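Teaching a robot to open a door, one try at a time

Tumelo Mokgethi spends most of her working day opening doors that do not exist. She sits in a plain office chair at Plemodbridge, a small robotics firm in Lancombe, with a headset pushed up on her forehead and a controller in each hand. When she moves her left hand, a robot on the other side of the software moves its left arm.

"People expect it to feel like a game," she says. "It feels more like sewing with mittens on."

Mokgethi is the lead operator on a project called Cluvum, which collects demonstrations of household tasks in simulation. An operator drives the robot through a task from start to finish, and the software records every joint position along the way. Those recordings are what the robot's control program later learns from. She started in January, after several years running a crane at a container yard.

The crane work helped, she says, mostly with patience. "On a crane you learn to stop your hand before the load stops. You plan the end of the move first. I do the same with the arms."

Doors are the task she has worked on the longest. They look simple on a task list, and she thought they would be done in a week. Her first attempts went badly. She would reach the handle, press it down, and then pull in a straight line, the way a person thinks they pull a door. The handle follows a curve. A person's wrist and shoulder give way without any thought, but the simulated arm held its line and the fingers popped off.

"I had to watch myself open my own kitchen door," she says. "I stood there and did it over and over. My son thought the hinge was broken."

She now takes hold of the lever first and waits a moment before doing anything else. The pause matters in the recording, she says, and new operators always want to skip it. If the grip is not settled, the rest of the demonstration teaches the robot to be sloppy. 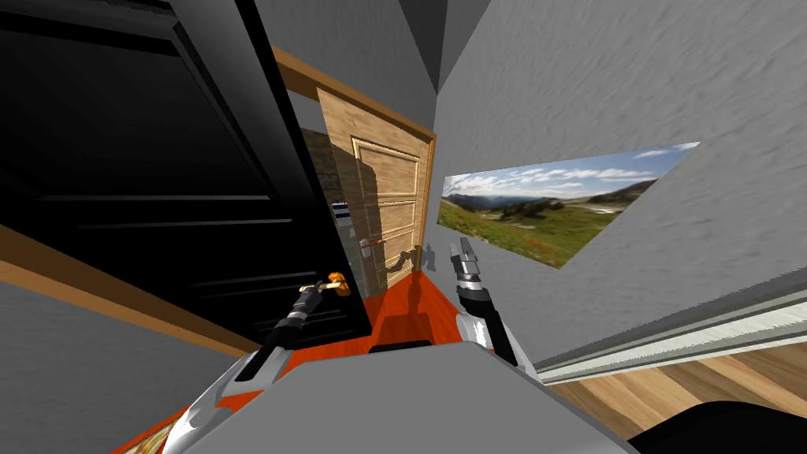
Hendrik Van der Merwe

The black door with the orange and yellow lever is one that she knows well. She takes the handle with the left gripper and keeps the right one free. I asked whether the second arm was any use in a task like that.

"You still have to think about it," she says. "If I forget my right hand and let it drop, the right arm drops too. Then it is in the recording, and the robot learns that dropping your right arm is part of opening a door."

The simulated rooms change from one session to the next. Floors, wall finishes and furniture are swapped, and so are the doors and their handles. One room might have a landscape picture on the wall and the next might have nothing on it. The idea is that the robot should not tie the task to one particular room. Mokgethi says she has stopped noticing the rooms, apart from the tight ones, where she has to work out where the elbows will go before she starts.

A good session gives 24 usable demonstrations. She throws out her own bad ones before anyone else sees them. A bad one is not always a failure. Sometimes the door opens fine but she hesitated on the way, or took the handle twice.

"It's hard to delete one that worked," she says. "But if I wouldn't show it to a trainee, I shouldn't show it to the robot."

There are five operators on the project, and they do not all drive alike. One comes at the handle from above. Another brings the gripper in from the side. For a while the team tried to make everyone use the same approach, and wrote up a sheet with set steps. They dropped it after two months. The engineers wanted some variety in the data, and the operators were slower when they had to think about the sheet.

She has also taught by hand, on a real arm in the Mtshali building across the road. There the operator takes hold of the arm itself and walks it through the motion. She likes that better for anything with force in it, such as pushing a stiff drawer shut. "You feel it push back. With the controllers I get a buzz in my palm and I have to guess the rest."

The trouble with working by hand is the setup. Someone has to reset the drawer, move out of the way and check the arm after every try. In simulation she presses a button and the door is closed again. It is easier on the shoulders too, though she still takes a break after eight demonstrations, and gets up from the chair whether she feels tired or not.

I asked what she would like to work on next. She said drawers with round knobs, and then sliding doors, which the team has put off twice. Before that she has another batch of lever handles to finish. The deadline for it is 1st August, and she had her headset back on before I had put my notebook away.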